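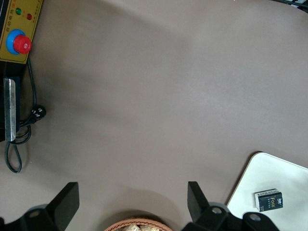 Cuaderno de taller, lunes, 25 de diciembre de 2023
Sala del fondo, Skurolholm. Escribe Tatiana O.

Sí, en festivo. Calefacción al mínimo, guantes sin dedos. Vengo a dejar hecho lo de la mesa gris antes de que vuelva todo el mundo y la llene de cosas.

Tablero. Sigue con zonas claras y zonas oscuras. Marek dice que es suciedad, yo digo que según la luz. Prueba: trapo de microfibra con agua y una gota de jabón neutro, luego trapo seco, en una esquina solamente. Tapada la ventana con cartón, las sombras cambian de sitio. O sea que parte es luz, parte no sé. Alguna zona oscura no se mueve con nada. NO usar alcohol hasta que Šimko conteste qué acabado lleva el tablero. Escribí el viernes, sin respuesta (normal en estas fechas).

Dejar el tablero mate. Salim proponía una cera para que el trapo corra mejor, pero la cera brilla y con los focos puestos no se ve nada encima. Ya pasó en Briststead con la mesa larga y hubo que lijar entera. Descartado.

Caja amarilla del paro. Se queda a la izquierda. El piloto verde y el rojo tienen que verse desde el taburete, y la seta roja con el aro azul al alcance de la mano, sin nada delante. Nada de colgar cosas ahí, ni trapos ni la cinta métrica. El rótulo vertical está en chino y Alžběta H. quería pegar encima una etiqueta traducida. Encima no: al lado, en la carcasa negra, y que se siga leyendo el original. Falta que alguien traduzca bien, la app del móvil da una cosa distinta cada vez. Lo mismo con las letras pequeñas rojizas junto al piloto rojo.

La barra metálica del frente tiene roces. Pasarle el trapo y ya, ni estropajo ni pulimento. Son arañazos de uso, da igual.

Cables. Lo peor de esta mesa. El negro fino sale por debajo de la caja y se queda haciendo bucles sobre el tablero, con una vuelta larga que se estira hacia el lado del que trabaja. Ahí es donde apoyamos el antebrazo. El conector pequeño negro, el de las marcas blancas, está suelto al lado de la barra y no he conseguido averiguar qué es. No lo he tocado. Pregunta para Alžběta L., que montó el cableado de este lado: ¿va enchufado a algo o es de reserva? Hasta que conteste, ni se enchufa ni se corta ni se guarda en un cajón.

Plan para el cable cuando sepamos eso:
- recoger la vuelta larga en un ocho flojo, sin doblarlo en ángulo
- velcro, no brida. La última vez con brida hubo que cortarla con alicates a un dedo del cable
- que vaya pegado al borde izquierdo, 2 clips adhesivos bastan
- dejar holgura para poder levantar la caja y limpiar debajo
- etiqueta en cada punta, con rotulador de los que no se borran (el azul del bote se borra, tirarlo)

He pegado un clip de prueba en un recorte de tablero, del mismo lote según el albarán. Le colgué una bolsa de tuercas a las 9 y a mediodía seguía puesto. Despegado con calor suave: deja una marca más oscura. No sale frotando. Apuntado para Šimko también. Si la marca es del adhesivo habrá que ir con clips de pinza, los hay en el catálogo de Skillska pero el cuello me parece corto para este canto. Medir el canto!! Se me ha olvidado y el calibre está en el armario cerrado.

Luz. La franja oscura en diagonal molesta más de lo que creía cuando buscas una pieza gris o un tornillo pequeño. Girando el flexo de la pared hacia el techo mejora algo, no del todo. Probar con un papel vegetal delante de la bombilla. Probar tambien de tarde, hoy el sol entra muy bajo.

Normas que propongo para esta mesa, discutid lo que queráis en el márgen:
Nada de tazas. Ni siquiera con tapa, Salim.
Lo que se trae se lleva al acabar.
Cúter solo con la plancha verde debajo.
Piezas pequeñas en bandeja, nunca directas al tablero, que ruedan hacia el lado del cable y luego las buscamos a gatas.

Tiempo gastado: unas 4 horas, la mitad buscando el jabón.

Pendiente:
Alžběta L. -> conector
Šimko -> acabado, alcohol sí/no, marca de adhesivo
Marek -> calibre, canto del tablero
Alžběta H. -> texto de la etiqueta, que lo vea alguien que lea chino de verdad
yo -> papel vegetal, velcro (quedan 2 trozos, pedir rollo)

Añadido, ya con el abrigo puesto: el trapo de microfibra bueno está tendido en el radiador del pasillo. No lo uséis para el torno.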